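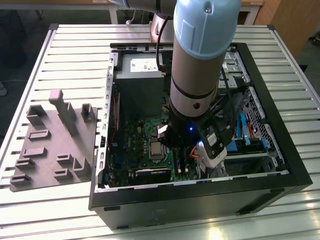 Posted Nov 18, 2024

I finished comparing two seasons of plum brandy from the small still and want the notes in one place before I lose the sheet of paper they are on. Same yard fruit, same pot, same cuts by nose. The only planned change was the yeast.

Season one used Brevura, the dry yeast most of the homebrew shops around here used to carry for fruit washes. Season two used Drora, which comes in a foil brick and has to be kept in the fridge after opening. I hold a small producer's permit and sell nearly everything to two bars and one bottle shop, so this is a hobby with paperwork attached. Please don't read it as legal advice on stills.

Fruit. Season one I put 3,260 pounds of plums through the mill. Season two was 3,041, after a late frost in March took the blossoms off the lower row. Sugar was close enough both years that I didn't correct for it. I pit everything. Some people leave a share of the stones in for the almond note, and I did that once and spent the winter worrying about it.

Fermentation. Brevura started fast and hot. The mash cap had to be punched down three times a day for the first four days, and I had one tank climb past where I wanted it before I got the cooling coil in. Drora was slower to start, close to two days before anything moved, and then very even. It stopped a little higher than Brevura did, so there was some sugar left behind. I could have warmed the tanks to push it. I didn't, because the aroma was good and I had room in the schedule.

Stripping run. No real difference. Plum mash scorches if you look away, with either yeast. I still use the false bottom from Dromby and it is still a nuisance to clean. The rim holds pulp in the fold where the mesh meets the ring. I have started soaking it overnight in warm water and washing soda, then going around the fold with a bottle brush.

Spirit run. Here the two years came apart. The Brevura batch had a sharp front end, a lot of nail polish, and I took a bigger heads cut than I liked. The Drora batch cleaned up sooner. Hearts came off smooth down to about where I normally stop, and I kept going for another quart before the wet cardboard showed up. That quart is in its own jar. It may go back in when I blend, or it may go in the feints.

Yield. With the smaller crop and the unfinished sugar I expected season two to lose by a fair margin. It lost by less than the fruit weight would suggest, and I put that down to the smaller heads cut. One season each is not a trial. The weather was different, the plums were picked later, and I am a year older and possibly pickier.

Proofing. I cut with distilled water over three weeks. The season one batch went hazy at 90 proof and I had to chill and filter it, which took out some of the nose. The season two batch stayed clear at the same strength. I tried a small bottle at 70 to see what would happen, and it clouded in the fridge and cleared on the counter. At that strength it tastes thin anyway.

Bottling. I am staying with the Szilágyi half-liter bottle. The neck is a hair narrow for my filler, but the corks seat well, and I have had no leakers on their sides. The labels are another matter. The paper stock wrinkles if the glass is at all cold, so I bring the cases inside the night before.

For next season I'll split the fruit and run both yeasts side by side, with the Drora tanks kept a few degrees warmer. I also need a second hydrometer. The current one reads low at the top of the scale, and I have been adding the correction in my head, sometimes twice.

Filed under: plums, yeast, still notes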